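The Long Road to a Dry Dish

By Despina Husar

My grandmother had a saying about dishes, which was that they were the only job in the house that started over while you were still doing it. She would say this at the sink, with her back to us, and somebody would bring her a coffee cup that had been hiding on the porch, and she would hold it up as proof. I thought of her a good deal this spring, while I was calling around to people who build robots and asking them, as politely as I could, when one of them was going to come over and do my kitchen.

It is a fair question, I think. Machines have been welding car doors for longer than I have been alive. At the Curnier plant outside Dondlow, where they make hinges and drawer slides, I watched an arm lift the same steel blank out of the same tray and set it down in the same spot, over and over, 2,597 times in one shift, and the woman running the line told me she only looks up when it goes quiet. It was lovely to watch, in its way (I stayed through lunch!). But the trays at Curnier come in facing the right direction, the light never changes, and everything on the belt is the same thing as the thing before it.

A kitchen is none of that. A bowl can be right side up, upside down, on its edge, or sitting inside another bowl. It can be slick. It is white and shiny, and the counter is likely white and shiny too, and when the sun comes through the window, a camera can have a hard time telling where the plate stops and the glare begins. You and I sort this out with our fingertips and never give it a thought. 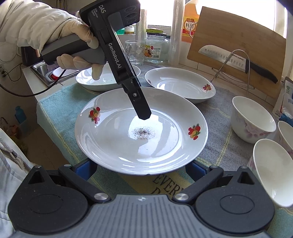
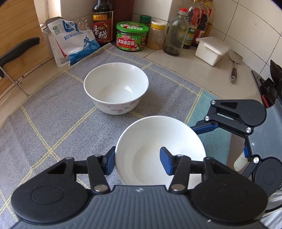
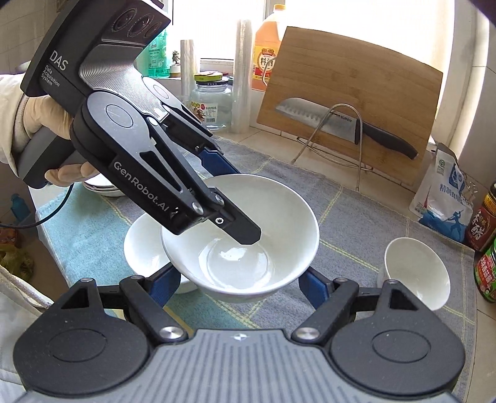

White dishes on a checked or striped towel, in all three.

So can you buy a robot today that will do the dishes by itself?

You can't buy one for an ordinary home that will clear, wash, dry, and put away a mixed load without help, though several labs have machines that can manage pieces of that job under supervision.

Pieces of the job is a phrase I heard a lot. At Codano, a small company that works out of a former shoe store, they have a two-armed machine that can take a bowl off a rack and set it on a shelf, and it does this quite nicely with 8 out of every 9 bowls. The ninth is the trouble. A restaurant that dropped every ninth bowl would be out of bowls by dinnertime, and the engineers there know it better than anybody. They keep a broom by the door.

Speed is the other thing. The Codano machine took six minutes to put away what my nephew can put away during a commercial, and he complains the whole time.

The folks at Naidu have gone at it from the other side, with a machine that doesn't try to handle every dish you own. It likes plates of one size, stacked flat, and it asks you to do the stacking. I admit I was a little let down when I heard that, but then I remembered that my dishwasher asks the same thing of me, and I have loved that dishwasher through two apartments and a house. People will bend a good bit to meet a machine halfway if it takes the worst of the work off their hands.

When I asked the engineers at both places what they would want a robot to do at home, nearly all of them said laundry, and then they looked embarrassed, as cloth is harder than dishes by a long way. One said she'd settle for having the silverware sorted.

I went home after the last of these visits and washed up by hand, a soup pot and some bowls and the good platter, and laid it all out on a towel next to the sink. Then I found a cup on the porch.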